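Minutes of the Erncombe Allotment Association, general meeting

Present: Fouad Bennani (chair), Khadija Bouzid (minutes), Mr Cherkaoui (plots 5 and 8), and enough others to use up the good biscuits.

Apologies: several, of varying sincerity.
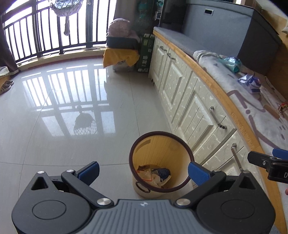

*Erncombe, August*

**1. Minutes of the last meeting**

Agreed, once the word "shouted" had been changed to "remarked". Mr Cherkaoui wished it noted that he had shouted.

**2. Water**

The tap at the Brostulside end is dripping again. It was mended in spring by a plumber, in June by Fouad, and in July by Fouad's brother-in-law, and each repair has made the drip a little more musical. Khadija has a quote of £90 for a new tap, fitted. There was a long silence while members thought about £90. Agreed to go ahead, with Fouad kindly asked to keep his spanner at home.

The hosepipe rota was discussed. Members are reminded that a turn lasts 45 minutes and begins when the water does, whatever the state of the conversation at the gate.

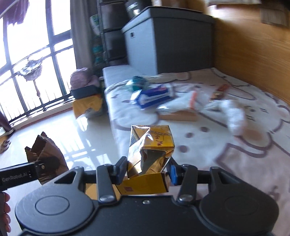

On the matter of water butts, the Bunden site has offered us two old ones if we can collect. Nothing was said about lids. Khadija will ring and find out, and will also ask why they are getting rid of them.

**3. The shared compost heap**

It has reached the height of the fence. Opinion was divided between those who see this as a success and those who have the plot next to it. Someone has been adding whole marrows. The chair invited the person to come forward, and the meeting studied its shoes.

Agreed that marrows must be chopped. A proposal to ban them outright was lost by one vote, and the mover would like a recount.

**4. Autumn show**

Entry will be 50p per class, as before. The longest runner bean will this year be measured by a visitor from Bunden, following last year's events with the tape measure. Mr Cherkaoui asked whether "straight" meant straight when picked or straight after being encouraged. Left with the chair, who looked unhappy about it.

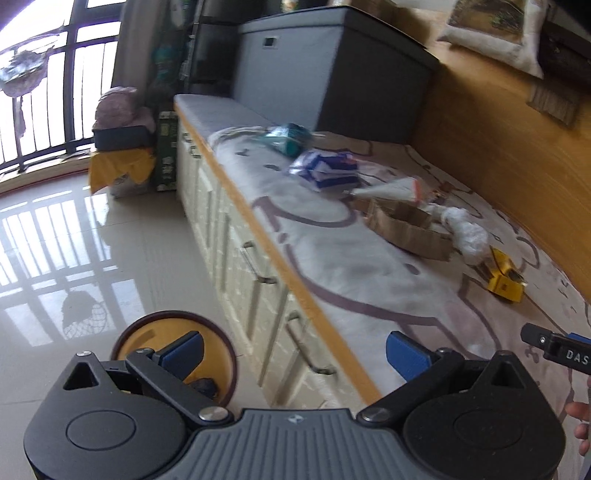 The jam class will be split in two, with chutney on its own table. This has been asked for every year since the show began, and was passed in under a minute.

**5. Any other business**

- The gate code has been changed. It is not written here, for reasons that became clear when it was written here last time.
- A left glove has been handed in. Khadija has it.
- Plot 8 would like its wheelbarrow back.

Meeting closed at 8.45pm, when the hall lights were switched off at us.

**Actions:** tap and Bunden butts, Khadija. Bean rules, Fouad. Wheelbarrow, whoever has it.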